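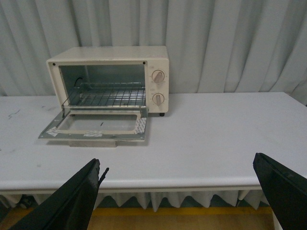
Buscamos gente que desconfíe de los hornos tostadores

Clilano, domingo, 2 de febrero de 2025
23 compartidos · 10 comentarios

Llevamos años leyendo que un horno tostador pequeño "hace lo mismo que uno grande y gasta la mitad". Lo dicen los vendedores, lo repiten los foros y lo copia quien acaba de comprarse uno y no quiere haberse equivocado. En el taller Nimavov no nos lo creemos del todo. Tampoco nos creemos lo contrario. Por eso abrimos convocatoria para un ensayo doméstico con aparatos usados, de los que se encuentran en cualquier cocina de alquiler, y necesitamos participantes con poca fe y algo de paciencia.

El trabajo es poco vistoso. Se tuesta pan, se gratina, se recalienta pizza del día anterior y se anota lo que sale en una hoja. Si el pan se quema por detrás y queda crudo por delante, se anota eso. Las opiniones sobre el diseño se pueden quedar en casa. Las sesiones son en la sala Birnholm, sobre mesa blanca y lisa, donde las migas se ven enseguida y hay que recogerlas antes de irse. 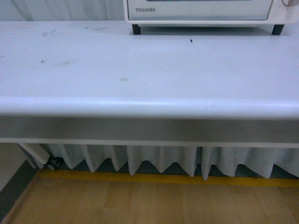 Cada persona hará 10 sesiones a lo largo de febrero. Pagamos 200 euros al terminar la última, y no, no hay anticipos; ya probamos ese sistema y la mitad de las hojas volvió en blanco. Quien aporte además su propio horno para el ensayo cobra 300 euros en total, siempre que el aparato funcione de verdad y no "más o menos". Lo enchufaremos delante de usted.

Qué pedimos:
- Mayoría de edad y residencia en Clilano o a una distancia que no sirva de excusa.
- Costumbre de usar un horno pequeño, aunque sea para sacarle defectos.
- Letra legible.
- Nada de relación comercial con fabricantes o tiendas. Preguntaremos.

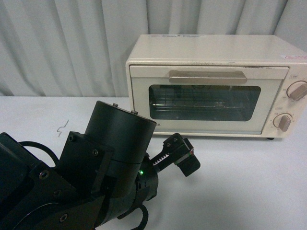
Sobre los aparatos, conviene venir sin ilusiones. Son de segunda mano, y "como nuevo" es una frase que en este proyecto no se usa. El de color crema tiene la parte de arriba algo amarillenta, un rótulo que cuesta leer y una pegatina rosa rojizo y blanca en la esquina. Nada de eso nos dice si tuesta bien. Un horno impecable puede dejar el queso frío y uno feo puede cumplir, o al revés, y sospechamos que casi todo el mundo juzga por la carcasa. La hoja tiene una casilla para la primera impresión, que se rellena antes de encender. Luego se compara.

Los resultados se publicarán en el boletín Akbari, salgan como salgan. Si al final resulta que los vendedores tenían razón, lo pondremos también, de mala gana.

Hay 23 plazas. Para apuntarse, dejen un comentario o pasen por el taller con dos líneas escritas: qué horno tienen y qué les prometieron cuando lo compraron. No hace falta currículum.

Compartir (23) · Comentarios (10)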